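Comparativa de pinzas en cocina: notas del conjunto de datos

Versión de noviembre. Léase entero antes de citar ninguna cifra.

Qué hay aquí

Registros de agarre tomados con cuatro juegos de dedos sobre el mismo brazo, en una encimera de cocina con fregadero. Son 768 intentos válidos y 198 descartados, estos últimos en una carpeta aparte. Los descartados se publican también: en varias comparativas que hemos leído desaparecen sin explicación, y con ellos buena parte de los fallos.

Los juegos de dedos son los de serie, los Larka de goma blanda, los Zamberg estrechos y unos impresos por nosotros a partir del diseño Bridell. El controlador es Chowdary en todas las sesiones, sin cambios de ganancias entre un juego y otro.

Por qué lo hicimos

El folleto de Larka promete un agarre «universal» de menaje. No sabemos qué significa eso. Pedimos el protocolo de ensayo y recibimos el mismo folleto en otro formato, así que montamos el nuestro – modesto, pero escrito antes de empezar a grabar.

Montaje

El brazo es un Franka Emika sujeto con mordazas a un soporte junto a la esquina de la encimera. No hay mesa óptica ni fondo neutro. La luz entra por las ventanas a través de las persianas y cambia a lo largo del día; quien quiera iluminación constante tendrá que buscar otro conjunto.

La cámara principal es fija. Los objetos de la cocina que no forman parte de la tarea se quedan en su sitio, porque retirarlos habría facilitado la segmentación y falseado el resultado. La tarea de referencia es la de la taza pequeña: bajar con la pinza hacia abajo, cerrar los dos dedos alrededor y levantar.
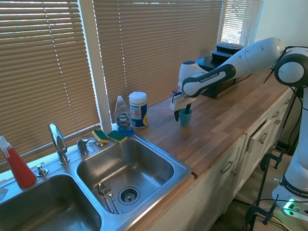

Estructura de los archivos

intentos/ – una carpeta por intento, con vídeo, posiciones articulares y apertura de la pinza
descartados/ – igual, más un archivo motivo.txt
calibracion/ – parámetros de cámara y transformación a la base del brazo
resumen.csv – una fila por intento, con juego de dedos, objeto y resultado

Las posiciones articulares están muestreadas a 1.000 Hz. El vídeo va mucho más lento y la sincronización se hizo por marca de tiempo; hemos visto desfases y no los hemos corregido.

Qué se puede concluir

Poco, y conviene decirlo. Los Larka van mejor que los de serie con tazas y peor con cubiertos apoyados en acero. Los Zamberg entran donde los demás no caben, pero cualquier error de calibración los castiga. Los Bridell impresos dependen tanto de la impresora que no recomendamos comparar sus resultados con los de otro laboratorio.

No hay base para afirmar que un juego sea mejor «en cocinas». Hay una sola cocina.

Limitaciones conocidas

La etiqueta de éxito la puso una persona mirando el vídeo, sin segunda revisión. La fuerza de cierre es la que declara el controlador, no una medida externa. El desgaste de la goma no se registró – error nuestro – y los últimos intentos con Larka podrían estar afectados.

Uso

Libre para investigación, citando la versión. Si se publican porcentajes de éxito, indíquese si incluyen los descartados. Las correcciones se anotan en cambios.txt.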